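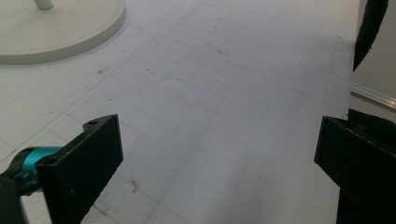 A gripper has to be built around the work surface as much as around the object it picks up. In the first part of this book we treated the workbench as a flat plane at height zero and left it there. Chapter 12 takes up a full build, a pair of hand-held grippers made in the Midumar shared workshop by Blandine Coste and Solène Leblanc, and the bench becomes part of the design. A grid of thin lines covers the surface between the two black fingers, and the builders use it to say where an object is without reaching for a tape measure. When a finger comes down too far, it meets the board before it meets the object. When it stops too high, it passes over anything low. Most of the early trouble in the build came from one of these two faults.

You will need the results from Chapter 11 on linkages, in particular the section on parallel jaws. The electronics are kept to a minimum and are covered in the appendix.

12.1 Choosing a test object

Beginners often start with a cube. It has flat sides and it stays where it is put, so almost any pair of fingers can hold it. A cube tells you that the jaws close and very little else. Coste and Leblanc used cubes for the first evening and then changed to kitchen items.

A wooden spoon is a harder test. The handle is narrow and round, so two flat pads touch it only along a thin line. The bowl is wider and shallower, and its weight pulls the spoon around if the grip is placed too far down the handle. Lying on a board, the whole thing is low. The fingers must come in close to the surface and stay level with each other while they close.

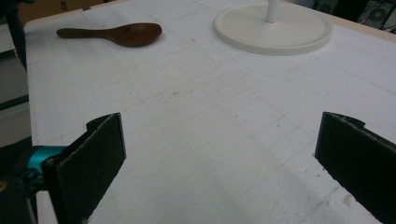

Figure 12.1 Wooden spoon and round-based stand on the gridded board, with the open fingers in front.

The pads went through several versions. Bare plastic fingers slid off the handle. A hard rubber sheet from Grindent held better but was too stiff to shape itself to a curve. The builders then cut softer pads by hand and accepted a rough edge. Leblanc's build notes for Fri 24 January give the result in one line: "Soft pads, 41 lifts out of 50, most misses at the bowl end." Exercise 3 asks you to explain the second half of that line using the torque equation from Section 11.4.

12.2 Working with two grippers

One gripper can lift a spoon. Turning it over, or passing it across the board, is easier with two. The second gripper in this build uses the same drawings as the first, with the finger mount mirrored.

Each gripper also carries a plate with a printed pattern of dots. Software can find such a pattern in a camera picture and work out the position and tilt of the plate. The plate must be rigidly fixed. If it can rock on its mount, the error at the fingertip grows with the distance between the two.
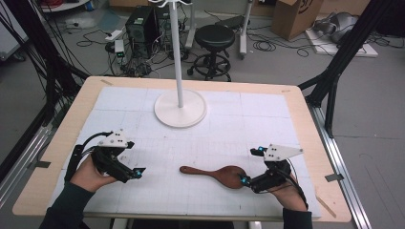

Figure 12.2 The two grippers held over the board. The right tip touches the edge of the spoon's bowl.

Cables need a decision early in the build. A bundle that leaves from the back of the body will pull against the wrist if it is too short, and a long one drags on the bench. Measure the cable with your arm at full reach, then add a hand's width.

Before going on to Section 12.3, sketch a finger of your own for the spoon. Mark the pad, the screw holes and the lowest point of the tip, and write down how far that point sits below the pad's center. You will use the number in the next section to set the closing height.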